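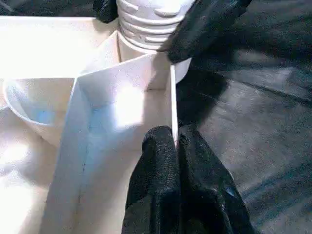

Open white cardboard box, upright edge at right.

Property Held as Evidence: Frequently Asked Questions

Ornusholm County Property and Evidence Unit

These answers cover property taken by a law enforcement agency in Ornusholm County during a criminal investigation. They do not cover civil forfeiture, vehicles towed for parking violations, or items turned in as lost and found.

How do I find out whether my property is being held?

Look at the property receipt. The officer who took the item should have left one with you or at the address searched. The receipt lists the item, the agency, and a case number. If you have no receipt, call the unit with the date and place of the seizure. Staff can search by name, but a case number is faster.

Who decides when an item is released?

It depends on the stage of the case. Before charges are filed, the assigned investigator signs the release. After charges are filed, the prosecutor must sign it. Once an item has been admitted as an exhibit at trial, it is in the custody of the clerk of court, and requests go to the clerk's exhibits desk in Room 74.

The case was dismissed. Why is my property still there?

Dismissal does not release property automatically. A case dismissed without prejudice can be refiled, and the prosecutor may ask that evidence be kept until the filing period runs out. If the dismissal was with prejudice, send a copy of the order with your request.

What if there was a conviction?

Items are normally held until the time to appeal has passed or the appeal is decided. Biological evidence in felony cases is kept longer under a separate schedule. Property belonging to a victim or witness may be released earlier if the parties agree to use photographs in its place.

How do I request a release?

Submit Form 581, Request for Return of Property. Attach a copy of a government-issued photo ID and proof of ownership if the item is worth more than $3000. A bill of sale, title, or insurance schedule is accepted. The form may be mailed or handed in at the Mirkard Street counter. Faxed copies are not accepted.

How long does it take?

Most requests are answered in about 9 business days. Requests that need a prosecutor's signature take longer. You will get a letter either approving the release or stating the ground for denial.

Can someone else pick up my property?

Yes, with a notarized letter naming that person and listing the case number. The person must bring photo ID. Attorneys may use a signed notice of appearance instead.

What will not be returned?

Contraband, counterfeit goods, and any item covered by a forfeiture order. Firearms require a background check on the person receiving them, even if that person is the original owner.

My request was denied. What can I do?

You may file a motion for return of property with the court that has the case. If no case was filed, the motion goes to the court that issued the search warrant. The unit cannot give legal advice or help fill out the motion.

What happens to property that is not claimed?

The unit mails a notice to the last known address. Items not claimed by the deadline in the notice are sold, destroyed, or put to agency use, depending on the type of item. Report address changes in writing to Fouzia Khokhar, Property Records, and include the case number.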